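Notebook Index Previous entry Next entry Search

May, Monday, lighting bench

Plisden pendant, third prototype. Present: Samira, Jelle, self. Ghada joined after lunch for the glass.

Shade came back from Nikolovski with the new rim. Bore is now right for the lampholder and the retaining ring goes down by hand to the last thread. The previous one stopped two turns short and had to be forced. Wall thickness at the shoulder still varies. Measured 5 mm on the seam side, a little under that opposite. Not visible when lit, but the shade hangs out of true by a small amount and the eye finds it against a door frame. Ghada's view is that the mould halves are closing unevenly. She will ask them for a blank from the start of the run and one from the end.

Thermal run with the Rivico module at full output, shade fitted, hanging free, no draught. Room at 21. Thermocouple on the back of the heat sink, second one on the inside of the canopy. Heat sink levelled off at 33 degrees above room after 110 minutes and stayed there for the rest of the run. Canopy barely moved. Acceptable. Repeat with the canopy tight against plasterboard, as the ceiling at the client's house will have no void worth the name.

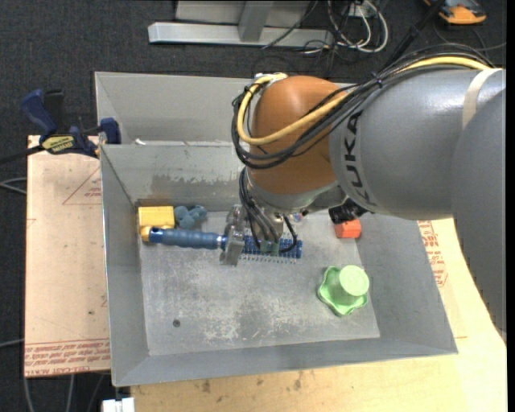
Dimming. Module is clean down to the bottom fifth of the range, then steps. Jelle tried the other driver from the cupboard and got a smoother curve but an audible buzz at mid-level. Swapped back. Kosmas has asked for dimming to a candle level for the dining version and I do not think this driver will do it. To look at:
- separate driver in the canopy, if it fits (depth is the problem)
- lower-output module, same footprint
- fixed resistor trick from the Katitz wall light -- last resort

Flex. Braided cover frays where it enters the cord grip. Samira whipped the end with thread and a touch of adhesive before assembly, and the grip then held it without crushing. Slower to make up, but tidy. Write it into the assembly sheet. Colour still undecided between the bronze and the dark green. The green looks black by evening.

Finish on the canopy: brushed sample rejected, shows every fingerprint. Bead-blasted sample kept. Lacquer batch 2134, two coats. Edge coverage thin near the fixing slots, ask for a light third pass there only.

Njoroge wants the drop length fixed before he draws the packing insert. Told him the flex will be supplied long and cut on site, so the insert needs a pocket for the coil and not a slot.

Outstanding
- canopy repeat on plasterboard (self)
- blanks from Nikolovski (Ghada)
- driver depth, check against canopy drawing (Jelle)
- assembly sheet, flex whipping (Samira)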